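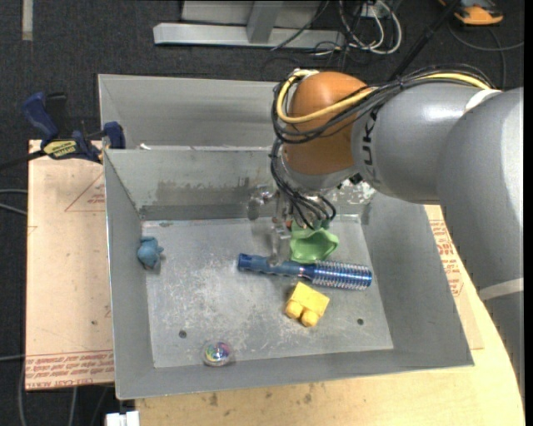
Re: [Patcombe-gardens] Saving tomato seed, is it worth it?

> I kept seed from my big orange slicers last year and only
> 8 of them came up. The packet ones next to them did fine.
> Is there any point doing this at home or should I just
> buy new every November like my neighbor does?

Don't give up yet! I've had years like that too, and mine came down to drying. I used to spread the seed on paper towels in the kitchen, and it sat there damp for ages and half of it went gray. Now I scoop the pulp into a jar with a splash of water, leave it until it gets a scummy top (it will stink, put it in the garage), then rinse and dry it on a dinner plate. Stir it with a finger every morning so it doesn't clump.

Were yours a hybrid, by the way? If they came from the Ellis nursery, a lot of their big slicers are. Those will sprout but you might get all sorts of odd fruit. The Brastier Orange I grow comes true every time, or it has for me.

Heat matters more than I used to think — mine sulked on the windowsill and then popped up in a week once I moved the tray on top of the fridge. I start up to 21 in one tray and pot on whatever looks sturdy.

I still have a fat envelope of Brastier from last summer if you want to try some. I can leave it in the swap box by the Patcombe gate, bottom shelf, under the bean seed. Bring me back a few of those purple peppers if they do well this year, mine were hopeless.

> Also does anyone still have the big seed sieve?

Not me, I use a tea strainer.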